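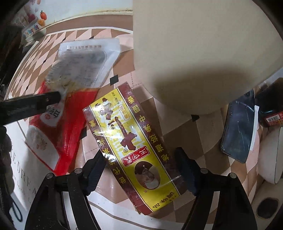
Drallari handheld gripper - post-fault inspection checklist
Site: Clurken kitchen
Date: Apr 4, 2023
Reason for inspection: jaw failed to return to full open after a carton grasp. Fault logged at cycle 393 and again 6 cycles later. Tool withdrawn pending this check.

1. Jaw pads
Result: PASS WITH COMMENT
Ribs intact, no tearing. Film-wrapped cartons leave a slight residue on the pad face. Wipe with a lint-free cloth between sessions. Do not use solvent.

2. Pivot hardware
Result: FAIL
Play found at the left inner pivot. Fastener could be turned by hand. Retorqued and marked. The same joint was retorqued in December, so replace it at next service.

3. Linkage travel
Result: FAIL, corrected
Jaw stuck short of full open on 2 of the bench strokes. Fine debris, possibly dried seasoning, removed from the left linkage. Full travel restored with the tool held level. Not yet repeated with the tool pointing down.

4. Grip force on thin-walled boxes
Result: PASS
No crushing on test cartons. Dufour trigger spring within limits.

5. Work area, counter and cooktop
Result: PASS WITH COMMENT
Packets and wrappers to be kept clear of the tablecloth edge - the cloth can drag if an open finger catches it. Keep the gripper off the cooktop side while a pan handle points forward. Kettle cord to stay behind the kettle. 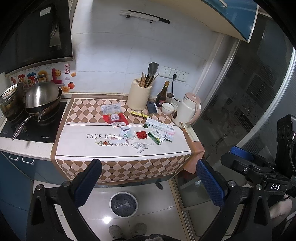 6. Floor and operator position
Result: PASS WITH COMMENT
Bin to be moved out of the standing area before a session starts. Closed shoes required.

7. Cables and housing
Result: PASS
Connectors seated. No chafing found. Strain relief checked by hand.

8. Fault log
Result: OPEN
Grosum logger recorded the position error but raised no alert. Threshold appears to be set too wide. Settings exported, not changed.

Disposition
Restricted use only. Light packets and cartons, no glass bottles, no work over the cooktop. Full release requires item 2 closed and a run of 1,000 cycles without a position error. Recheck item 3 with the tool pointing down before that run.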